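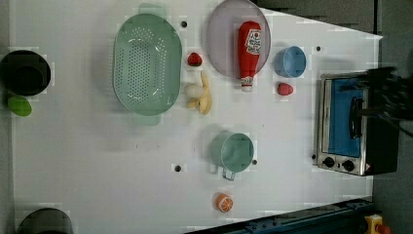 I have been meaning to write up the Stevdale over-sink colander for ages, and now that it has seen us through a whole winter of sprouts I feel I can do it justice. My old one was a metal bowl on three little feet, handed down from my mother-in-law, and I was fond of it right up until the morning a foot came off and a pan of new potatoes went down the plughole side of the sink. I like a colander with a proper handle at each end, like the big pale green oval one on the white table, and with plain round holes in rows that you can get a brush across. The Stevdale has both of those, I'm glad to say, though mine is cream.

It cost me £15 from the hardware stall run by Terence Parsons, who also had the Stockdale version at a few pounds less. I did dither! The Stockdale is lighter and a nicer shape to look at, but the handles are short, and on our sink (a wide old thing that came with the house) they only just reached the sides. I borrowed my neighbour Lorraine's for a weekend to be sure, and it dropped in twice, once with a full load of spaghetti. If your sink is narrower you may get on with it perfectly well, and Lorraine wouldn't swap hers.

So, what is the Stevdale like to live with? Very pleasant, on the whole. The handles slide out and click, and they have stayed clicked. It takes enough pasta for six of us, with room to give it a good shake, and it's deep enough at the ends that peas don't hop out when you turn the tap on too hard, as I always do. I leave it over the sink most of the day and wash salad in it, and apples, and once a pair of gardening gloves, although I gave it a very thorough scrub afterwards.

My grumbles are small ones. The cream has taken on a faint orange tinge from carrots and one batch of turmeric rice, and neither bicarbonate nor a sunny windowsill has quite shifted it. Go for a darker colour if that would bother you. The other thing is storage. It's a long shape even with the handles pushed in, and it won't nest inside my other bowls, so it lives on its side next to the baking trays and falls over whenever anybody wants one.

The label says dishwasher safe on the top rack. Mine has been through more times than I could tell you and hasn't warped, but I do stand it well away from the heating element. Rice is fine in it so long as you use long grain. Pudding rice slips straight through, and so does quinoa, so keep a sieve as well.

I'd buy it again, and I have in fact bought a second for my son Santosh, in the dark blue. He rang last night to ask whether you can steam dumplings in it. I've told him no, and that I'll look out a proper steamer for his birthday in March.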